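Estley library keeps its Sunday hours through the winter

Sun 15 October

Good news for anyone who likes to spend a gray afternoon among the shelves: the Estley public library will stay open on Sundays right through the winter, after a trial that began in July went a good deal better than even its supporters had dared to hope.

The library had been closed on Sundays for so long that many people in town had simply stopped thinking of it as a weekend place at all. When the doors opened again this summer, with a small sign on the sidewalk and not much more fanfare than that, the first few weeks were quiet. A handful of regulars came in to read the papers, a few students spread out their homework, and one family, caught in a downpour on the way back from the park, stayed until closing and went home with a tote bag full of picture books.

By the end of August, though, the word had gotten around. The children's story hour, which had been squeezed into a weekday morning when most parents are at work, moved to Sundays and now draws about 30 children on a good week - enough that the rug has had to be pulled out from its corner and the picture book carts rolled back against the windows. The large-print section has been busy too, and so has the table by the radiator where the jigsaw puzzle lives. (The current one is a harbor with a great deal of sky in it, and anyone with patience for sky is warmly invited to stop by.)

The winter hours will run from noon to 5, the same as during the trial. Returns can still be dropped in the slot by the side door at any time, and holds will be kept for 10 days as before. The library has also decided to keep the Sunday bus in mind: the number 6 from Kosum stops across the street shortly before opening, and the story hour has been shifted a little later so that families riding in from that side of the river can get their coats off and find a seat before the reading starts.

A few small changes come along with the longer week. The upstairs meeting room, which used to be locked all weekend, can now be reserved on Sundays by local clubs at no charge, as long as they put the chairs back the way they found them. The knitting circle has already claimed the first Sunday of each month, and a conversation group for people learning English is hoping to take the second. Sign-up sheets are at the front desk, next to the jar of pencils.

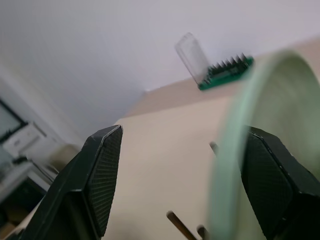 Adness wrote to us that the Sunday hours had brought her back to the library for the first time in years, and that she would happily give up a weekday evening if that was what it took to keep them. She also wondered whether the coffee cart from the summer book sale might come back, at least on story hour days, and whether somebody could please order the second half of the mystery series she started in September.

The cart is still being discussed, we are told, and the books are on their way. In the meantime, visitors may bring a drink with them as long as it has a lid, and the water fountain near the coat hooks has been repaired. The library will be closed on the Sunday after Thanksgiving and will open again at noon the following week.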